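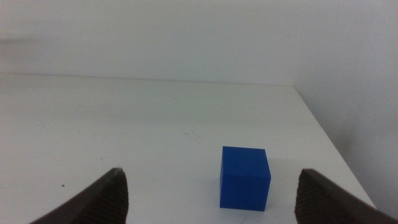 Corrigan parallel gripper with ribbed pads: review after one term of use

Rating: 4 out of 5
Bought for: teaching workshop, two-arm cell
Reviewed Sun 4 December

I am responsible for the equipment plan of a small training workshop in Clellville. We are not a factory and our money is limited, so I write this mostly for people who must defend each purchase on paper before they can order it.

The budget for the whole year was 4,000 pounds. The arm we had already. What we needed was a gripper, a camera small enough to sit near the wrist, and simple parts to practise with. The Corrigan gripper cost us 482 pounds, with the pads included and the mounting plate not included. Please read that again if you are planning your order, I did not see it and I lost nearly two weeks. The plate came from Dasthorpe in the end, and the screws in the bag were too short for it.

What I like

The pads are the best part. They have a fine ridged pattern over the gripping side, and a plastic cube does not slide in them, also when the force is set low. We do most lessons with one blue cube on a white table. Students ask why we do not use something more interesting, but with one strong colour on a pale surface they can see quickly if the mistake is in their program or in the camera settings.

The fingers are dark brown with smooth outer sides. I mention the colour for a practical reason. Our older gripper was light grey, and against a white table the software lost the edge of it many times. With the dark ones we had this problem only when somebody left the lamp off.

The opening is wide. You can come down over a block a little off centre, nearer to one finger than the other, and the closing movement pulls it to the middle. For beginners this is very useful, they are never exactly in the centre.

What I like less

The manual is short and the drawings are too small. Setting the closing force is explained in one sentence. I wrote to Hostow, the seller, and Ultan Cronin from their support answered me the next morning with a proper table of values, which should be in the box.

The cable is stiff. When the wrist turns far, it pulls on the connector, and I have now fixed it with two soft ties.

Spare pads are sold only in packs of 16. We used one pair since May and it is still good, so for us a pack is money lying in a drawer. I put it in next year's plan anyway, at the bottom.

Some advice for the budget

Keep some 70 pounds aside for small things: screws, ties, a better lamp, tape for the table. Our table surface already has scuffs and small marks after much practice. They do not disturb the work, but if your camera is sensitive you should plan for a new top or a mat.

Ask also for the delivery cost in writing. Hostow adds it after the quotation, and my first request had to be signed a second time for this.

Would I buy it again? Yes, the same model, but ordered together with the plate. I take one point away for the manual and the cable. If your parts are heavy or oily I cannot tell you anything, we only lift clean plastic blocks.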